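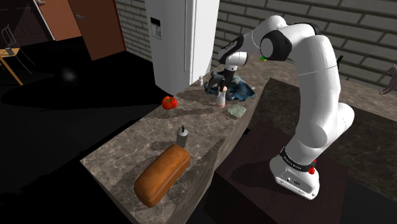 Reading Medieval Biography
Handout 2: Saints' Lives as Evidence

Read this before the seminar on Friday, August 17, 2018. Bring your copy of the Gellwood extracts, with the passages marked up.

Where we left off

In the first session we looked at royal annals and what they leave out. An annal gives a year, a death, a battle, sometimes an eclipse. It almost never gives a motive. For motive, and for anything like a personality, historians of the early Middle Ages have usually turned to saints' lives. The trouble is that these were written to a pattern, and the pattern is older than most of the people it was applied to.

The pattern

A typical life opens with noble parents and a sign before the birth. The child is serious beyond his or her years. There is a refusal (of marriage, of office, of an inheritance), then a period of withdrawal, then a call back into the world to run a monastery or a diocese. Miracles follow, first in life and then at the tomb. The death is foretold and takes place in front of witnesses.

Much of this goes back to a few late Roman models, above all the life of Martin of Tours by Sulpicius Severus and the life of Antony by Athanasius. Writers borrowed whole sentences from them. A medieval reader would not have called this theft. A saint who behaved like Martin was shown to be a saint by the likeness.

What a historian can use

The older approach was to strip out the miracles and keep the rest. Most scholars have given this up, for the plain reason that the ordinary details may be borrowed too. A storm at sea can be copied as easily as a healing. It is safer to ask what the writer needed. Who owned the relics? Was there a rival house with a claim to the same estate? Which bishop was being flattered, and was he still alive?

Incidental detail is worth more attention. When a writer mentions in passing that the guesthouse lay outside the gate, or that the brothers ate in two shifts during harvest, he is unlikely to be making a case. Place names and the names of minor witnesses are often good evidence as well – they could be checked by the first audience.

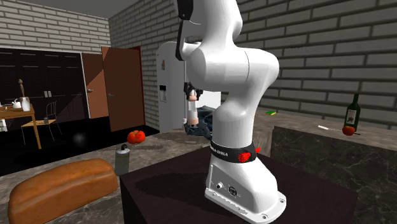
Simulated kitchen with a Franka Emika arm.

Dating a life

Look for three things: the latest event mentioned, the way living people are addressed, and the oldest surviving manuscript. These give a range and seldom a year. A gap of 200 years between the death of the saint and the writing of the life is not unusual, and in that case the text tells you mainly about the community that commissioned it.

Reading for the seminar

Gellwood extracts, pages 53 to 71. Read the prologue twice. Prologues are full of stock modesty, but they also name the patron.
Bede, prose Life of Cuthbert, preface and the opening chapters.
Optional: Asser, Life of King Alfred, for a secular life that borrows from the same models.

Written work

One page, typed, on a single miracle from the extracts. Say where the story comes from if you can find a source, what the writer has changed, and who stood to gain by it. Leave the papers in the box outside room 132 before class.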